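Citholm見学記 台所の自動化と、そこで働く人たちの話

2023年8月12日、夏休みの見学会に申し込んで、給食や社員食堂の調理を請け負うCitholmの開発棟へ行ってきました。友人に「ロボットの工場見学なんて暑いだけじゃないの」と言われながら出かけたのですが、冷房はよく効いていましたし、なにより思っていたよりずっと台所の話、人の話で、帰りの電車でもメモを読み返してばかりいました。忘れないうちに書いておきます(長いです、すみません)。

受付で名札をもらって、最初に通されたのは大きな画面のある部屋でした。Citholmでは、洗い場まわりの動作をまずCGの台所で練習させて、それから本物の厨房に持っていくのだそうです。Wuvikという名前の仮想の台所で、濃紺の棚も、なすも、流し台も、全部計算で描かれたものです。

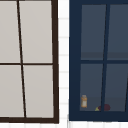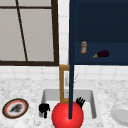
流し台の練習画面の前で聞いたこと

2枚目の、赤い球が見えるほうが流し台です。球のあたりがアームの先端で、両脇の黒いものが指にあたります。大理石の天板の模様まで描いてあるので、私はついそちらに見とれてしまい、説明を少し聞きのがしました。左にはお皿があって、縁が黒、その内側が橙がかった赤。うちにも似たような色のお皿があるなあ、などと考えていたら、案内の方に「お皿が気になりますか」と笑われました。

その案内の方は、もともと厨房で洗い場を担当していたそうです。今は練習の課題を作る側で、「流しの脇にお椀を置くなら、人はどこに置くか」といったことを決めているとのこと。なるほど、画面の右端にも白いお椀がありました。プログラムは書けないけれど、置き場所のことなら何時間でも話せます、とおっしゃっていて、実際かなり長く話してくださいました。楽しかったです。

開発棟には、課題を動かした回数を出す小さな表示があって、私たちが見たときは1726となっていました。多いのか少ないのか、素人にはさっぱりわかりません。隣にいた小学生が「すごい」と言ったので、私もすごいと思うことにしました。

本物の厨房、Vodden棟へ

渡り廊下の先がVodden棟です。頭に紙の帽子、足にはカバーという格好で、ガラス越しに昼の仕込みと洗い場を見せてもらいました。ここでは昼に100食ほどを作っていて、働いているのは13人。機械を入れる前と人数は同じだそうです。そこは参加者のどなたかがすぐに質問していました。みんな気になりますよね。

では何が変わったのかというと、いちばんは午後の時間割だそうです。以前は昼の片づけが終わるまで全員が洗い場に張りつきで、休憩が後ろへ後ろへとずれていた。今は食器を仕分けて台に置くところまでを人がやり、流しの中の作業の一部をアームに任せています。そのぶん、翌日の下ごしらえに早く入れるようになったとのことでした。

よいことばかりでもないようで、そのあたりも隠さず話してくださったのがありがたかったです。アームの動く範囲に手を入れない決まりができて、「ちょっとスプーン一本だけ」ができなくなったこと。止まったときに呼ばれる人がいつも同じになってしまい、その人の休憩がかえって細切れになったこと。今は8人が止め方と再開の手順を覚えて、当番で回しているそうです。当番表は冷蔵庫の横に紙で貼ってあり、何度も消して書き直した跡がありました。

それから、おしゃべりのこと。洗い場に並んで手を動かしながら話す時間が減って、少しさびしいという声もあるそうです。私も昔、喫茶店の洗い場で働いていたので、これはよくわかりました。水音に負けないように大声で話すから、店じゅうに聞こえていて叱られたものです。

体験コーナーとお昼

最後は体験コーナーで、Chiangという操作盤を触らせてもらいました。つまみを動かすと画面の中の指が開いたり閉じたりします。私の課題は器をつかんで横に移すことだったのですが、横から近づこうとしては縁にぶつけ、時間切れでした。案内の方いわく、洗い場の経験が長い人ほど、手首の返しがないことに最初はいらいらするそうです。まさにそれでした!

お昼はVodden棟の食堂で、なすの揚げびたしと鶏のつくね、みそ汁。なすがとろりとして、おかわりしたいくらいでした。

これから行かれる方へ。渡り廊下は日当たりがよくてかなり暑いので、飲み物を持っていくといいと思います。紙の帽子をかぶるので、髪の長い方はゴムもお忘れなく。売店は小さく、ふきんと絵はがきが中心です。私はふきんを二枚買って、一枚は例の友人に渡しました。次の見学会には一緒に来るそうです。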